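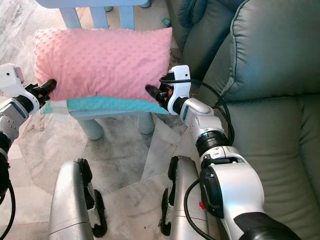

Kitier soft-goods finger set
Sold by Anodari, made in small batches at the Janevski shared workshop

The Kitier set is a pair of replacement fingers for a two-finger gripper, made for people who are building an arm at home and want it to handle fabric, cushions and other things that give when you press on them. One bag does one gripper, so a two-arm build needs two bags. With both arms fitted you can hold a soft rectangular pillow level by pinching each short side, which is the job most buyers have in mind. Minky fabric with raised dots is a good first material to practice on. The bumps give a rubbery fingertip something to press into, and you can see from the dimples how hard you are squeezing. Smooth faux leather is harder, and we say more on that further down.

The price is $29 per bag.

What is in the bag

Finger bodies, left and right
Rubber tip covers, one fitted to each finger and one spare pair
Mounting screws with a few extras
Two adapter plates, one flat and one stepped
A hex key
A printed sheet with the hole pattern at full size

You do not get a gripper, a motor or a camera. A bracket for a small wrist camera is sold separately and is listed at the bottom of this page.

Sizes

Finger length, mounting face to tip: 63 mm
Widest opening on the stepped plate: 100 mm
Color: black
Sold as: 2 fingers per bag

The opening depends on your gripper. The figure above is from the Tevudska open gripper plan, which is what we build on ourselves. If your jaw travel is shorter you will get less. Measure between the jaw faces at full open before ordering and compare it with the drawing.

What it fits

The flat plate matches the Tevudska plan in its current version and in the one before it. The stepped plate matches the same plan but sets each finger farther out from the center line. Most people building for pillows end up on the stepped plate, and most people picking up socks and dish towels stay on the flat one.

If you have a ready-made gripper, put the printed sheet against the jaw and see if the holes line up. If they don't, the plates can be drilled. They are plain aluminum and a hand drill will do it, but clamp the plate down first. Drilled plates can't be returned.

Do not file the finger bodies to make them fit. The wall gets thin near the root and it will crack there later, usually with something in the jaws.

Fitting the fingers

Power the arm off and unplug it. The jaws on some home-built grippers will close by themselves when the board starts up.

Take off the old fingers and clean the jaw faces. Old thread lock and bits of print support will tilt the new plate, and a small tilt at the root is a big one at the tip.

Screw the plate on finger tight, then fit the finger, then bring the tips together by hand and look at them from the side. They should meet flat along the whole pad. If they touch at the very end first, loosen the plate screws, push the fingers together and tighten again while they are held shut. Do the screws in turn, a little at a time.

Slide the rubber cover on last. A drop of water with dish soap helps. Leave it to dry before you try to grip anything, as a damp cover will creep off the finger.

Now power up and run the jaws open and shut with nothing between them. Set your closed position again in software. The new fingers are longer than the stock ones on the Tevudska plan, and if you leave the old closed value in place the motor will stall against the tips and get hot.

Cables

Leave slack in the gripper cable. We run ours in a loop over the top of the arm and let it hang down beside the links, so the wrist can turn without pulling on the plug. A cable tied flat to the arm looks cleaner and will last until the first full turn of the wrist. Check that the loop can't drop in front of the fingers at any pose you plan to use. On a two-arm build, also check that one arm's loop can't catch on the other gripper when the two of them come close together, as they do when carrying something between them.

Gripping soft things

Approach slowly and close slowly. A cushion moves before it resists, so a gripper that stops on motor current alone will often shove it along before the pinch takes hold. We close to a set position first and only then start watching the current.

Pinch the short side, near the middle of the edge. At a corner there is not much stuffing and the cover slides over it. With two arms, close the first gripper, wait, close the second, wait again, and then lift both at the same speed. If one side goes up first the pillow hangs from it and twists out of the other.

Keep the lift low to begin with. A small chair next to a sofa makes a good test course, with two seats at different heights and a short move between them. If the chair is light, put it against something so a dragging pillow doesn't take it along. On a polished floor this matters even more.

Putting a cushion down is where most of the trouble is. Lower it until the underside is resting on the seat, open the jaws wide, and back the fingers straight out along the line they came in on. Lifting away at an angle will hook the fabric. If your seat already has a cushion on it, allow for that thickness in the target height, and expect the lower one to squash a bit.

Seeing the grip

A wrist camera helps a lot with soft items. From the head of a robot the arms themselves get in the way just when you need to see the pinch. 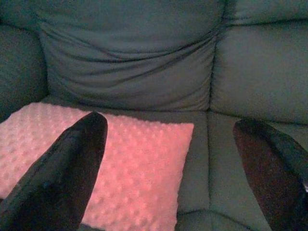 Pink dotted pillow flat on the sofa seat, seen from the wrist, both fingers in view.

Aim the camera so both fingertips show. With the tips in the lower half of the view, you can judge the gap between them against the edge of whatever you are after, and there is still room above to see what lies behind it. On a sofa that means the back cushions and the crease where they meet the seat. A finger that drives into that crease can wedge there.

Check your lighting before you blame your software. Grey-green upholstery in dim, cool light is low in contrast, and the seam between two seat cushions can be the only clear line on the whole seat. A strongly colored pillow is easy to find against it. A grey one would be much harder, and we would turn a lamp on for that.

The fingers are black for a practical reason: pale ones threw off the exposure on the cheap camera modules we tried.

Things it doesn't do well

Smooth faux leather. The rubber will hold it for a short lift if the piece is thick enough to pinch, but it slides under a steady load. We don't suggest it for leather-covered cushions of any weight.

Thin sheets lying flat. The tips are rounded and won't get under the edge of a napkin or a pillowcase on a table. You need a fold or a lump to start from.

Hard, heavy things. The finger bodies are meant to flex a little. They will pick up a mug, but that isn't what we made them for -- the stock fingers in the Tevudska plan are better for it.

Sharp things. A pin left in a hem will go through the cover.

Care

Lint builds up on the rubber and the grip gets worse before you notice any change by eye. Wipe the covers with a damp cloth before each session. Minky and fleece shed more than woven cotton. Don't use solvent or furniture polish, and if you have just treated a leather sofa, keep the fingers off it until the polish has been taken up.

Covers are a wear part. The pair on our own bench arm has done more than 100 pillow lifts and has gone shiny at the tips but still holds. Change yours when the surface looks glazed or when you find yourself raising the squeeze to make up for it.

Check the root screws after the first session and again whenever a finger starts to click.

Batches and changes

The batch now on sale was made in June. It has a slightly thicker root than the earlier fingers and uses the same screws. Old and new fingers shouldn't be mixed on one gripper, as the tips will not meet evenly. Old covers fit new fingers.

Ordering

Add one bag per gripper. Orders are packed at the workshop and go out in a padded envelope. Unused sets can come back in the bag they arrived in. If a finger cracks in normal use, send us a picture of the break with the plate still attached and we will replace it.

Also listed by Anodari

Spare rubber covers, pair
Stepped adapter plate, undrilled
Wrist camera bracket for the Tevudska gripper
Cable sleeve, black, by length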